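Cheaper at the dock, dearer on the shelf

By Eustaquio Pacheco

Freight rates came down. Everybody in the import business knows it, everybody's invoices show it. So go look at a price tag and tell me where the money went.

I started on this Saturday morning, coffee going cold, with a stack of landed-cost sheets from a friend who buys for Edby. Container rates down 33 percent since June. Shelf prices up 6. Same goods, same port, same trucks.
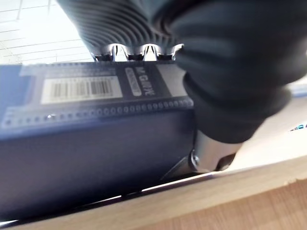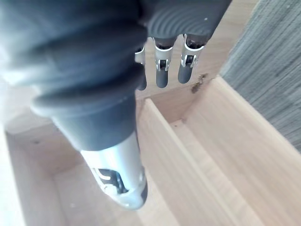
So who keeps the difference when import costs fall?

Mostly the middle of the chain: the wholesalers and the bigger retailers, who raised prices when freight spiked and found that shoppers kept buying.

That's my view anyway, and I've heard the other side. Trerar told its trade customers the old stock has to clear first. Fine. Stock bought at high rates gets sold at high prices, I can live with that for a couple of months. But Trerar turns its warehouse over fast. It brags about that in its own brochure. You can't brag about quick turnover and then blame slow stock.

Then there's the currency excuse. Some truth in it, when the money gets weaker the imports cost more, no argument. But run the numbers. A carton that landed at 156 last year lands well below that now, exchange rate included. The excuse covers a slice of the gap and gets used for the whole thing.

Lilden is the one I'd point to. Small outfit, kitchen goods mostly. Cut its list prices twice, didnt make a speech about it. Sales went up. Margins a little thinner, owner says he'll take it. Cuevas, four times the size, held every price where it was and added a "handling adjustment" on top. Handling of what?

What I'd like is boring. Make the customs office publish average landed values by category, every month, in a table a normal person can read. It already collects them. No price caps, caps empty shelves and I've seen it happen. Just put the dock number next to the shelf number and let people stare at it.

The trade groups will say its commercially sensitive. Averages aren't. And duty relief should come with a string attached: if the tariff gets cut by 2 points, show us 2 points. Last time we got a ribbon cutting and a press release, and the rice cost the same.

More on tariffs next week, if the ministry ever picks up the phone.

We use cookies to improve your visit. By staying on this site you accept our cookie policy. OK

Contact | Copyright, all rights reserved | Back to top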